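Losico Tenants' Newsletter
March 22, 2024

Cardboard and recycling: what changes at the Fakunport building

The hauler's new contract for the Fakunport building starts at the end of the month, and cardboard is the part of it most tenants will notice. Until now, cardboard went into the mixed recycling carts with bottles, cans and office paper. Under the new contract it is picked up separately, from two locked cages next to the loading dock, and the mixed carts will be refused if there is cardboard on top.

The cages are already in place. The code is the same as the one for the dock door. Tenants who have lost the code can get it from the front office, in person, with a badge. We will not send it by email.

All cardboard has to be flat when it goes into the cage. The hauler charges by the pickup, and the cages hold far less when boxes go in whole. During the trial in the east wing last fall, the cage was emptied 8 times, and on most of those visits the driver found it full of boxes that nobody had broken down. That trial was paid for out of the common charges, so every tenant in the building paid for it.

To flatten a box, slit the tape on the bottom seam first and then the top. Most boxes fold down along the creases they came with. Large boxes, such as the ones desks and shelving come in, need to be cut so that no piece is longer than the cage door is wide. There is a box knife on a chain by the dock sink. Please leave it there. The last two were gone within a week.

Small mailing boxes with tuck-in flaps usually have no tape at all and open out into one sheet. They can go in as they are.
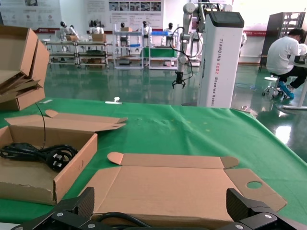
Vaughan Stubbs
Building Services Manager

Take everything out before a box goes down to the dock. The hauler's sorting line rejects loads with foam, plastic film, bubble wrap or cords mixed in, and a rejected load is billed to us at the trash rate. Paper tape and shipping labels can stay on. Plastic tape can stay on if it is only a strip or two, but boxes wrapped all the way around in it should be stripped or put in the trash.

The following go in the trash and not in the cage:

Pizza boxes and any food box with grease on it
Waxed produce boxes
Boxes that have been rained on and gone soft
Cardboard with foam glued to it
Paint-stained or oily boxes from the workshops

Wet cardboard was the biggest complaint in the trial. The dock roof does not cover the last few feet near the ramp, and boxes left there overnight were soaked by morning. Nothing is to be left on the ramp or against the outside wall. If both cages are full, keep your boxes in your unit until the next pickup and call the front office so we know.

Pickup for the north cage is early in the week and for the south cage late in the week. The exact times are posted on the cage doors and may shift during the first month while the driver works out the route. The dock lane must be clear for the truck. Vans parked in the lane at pickup time will be asked to move, and if the driver cannot get in, the visit is charged anyway.

Costs

Several tenants asked what this does to the common charges. The old contract had a flat monthly fee plus $152 for each extra pickup. The new one has a lower monthly fee and charges $130 for each extra pickup. If boxes are flattened and the loads are clean, we should not need many extras, and the saving will appear in the yearly statement. If we end up paying for extra visits every week, the saving will be gone by summer. I will print the pickup totals in this newsletter once we have a full quarter to report.

Reusing boxes

Antonina Vakulenko in Unit 14 suggested a shelf for good used boxes, and we have cleared space for one in the hallway between the dock and the freight elevator. Leave clean, dry boxes there, flattened, with the size written on the outside in marker. Anyone in the building can take them. Wuyts has said it will take medium boxes for its outgoing orders as often as we have them, and Stimow is looking for the long flat kind used for picture frames. Packing paper can be left too, folded, in the bin under the shelf. No packing peanuts, please. The fire inspector has made it clear that the hallway must stay passable, so anything on the floor will be taken to the cage at the end of the day.

The shelf will be tried through the summer. If it stays tidy it can stay.

Electronics and cords

The cage is for cardboard only, and the mixed carts do not take electronics either. Old power cords, chargers, keyboards and small devices go in the gray bin outside the mail room. Batteries come out first and go in the jar on the mail room counter. Monitors and printers are too big for the bin. Call Seema Khurana at the front office and she will put you on the list for the next electronics collection.

Questions

New tenants and anyone who has hired staff since the fall should make sure the people who do the unpacking have read this. A one-page version will be posted at the dock and by both elevators, and extra copies are at the front office. Teófilo Marulanda has done a Spanish version, also at the front office.

Problems with a cage lock or a missed pickup should be reported to the dock phone and not to the hauler. The number is on the wall above the sink.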